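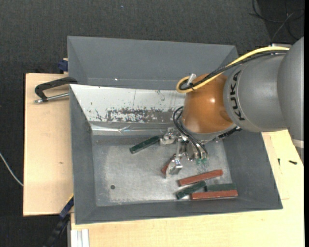
Tidying the spare room, part two

So the spare room is still not finished. I know I said it would be done by May, and I really did mean it, but then I found the box of old letters and that was the whole of Friday gone (and most of the evening too, if you count the bit where I sat on the stairs reading them again).

The trouble is I keep sorting things into piles and then the piles turn into furniture. There's one by the window that has been there so long I've started putting my tea on it. It's mostly bus timetables from when I lived in Drandville and caught the 211 every morning, and I can't for the life of me think why I'd need those, but into the "maybe" pile they went!

I did get rid of 4 bags of clothes, which felt wonderful. The charity shop on Miah Street took the lot, even the green coat with the dodgy lining. Then I walked straight past the bookshelf at the back and came home with a jigsaw — an old harbour map, dated 1720 in the corner, all sea and tiny ships. My sister thinks this is cheating. I say one box in and four bags out is still a good day's work.

Next up is the wardrobe, and I'm dreading it. The door has never shut properly and behind it are all the curtains from the last house, plus a sewing machine I've used twice. I've told myself I'll do 30 minutes a night with the radio on and stop when the timer goes, even if I'm in the middle of a drawer.

If anyone wants a set of very long curtains, brown with a sort of leafy pattern, do leave a comment. They're clean and I'll even pay the postage.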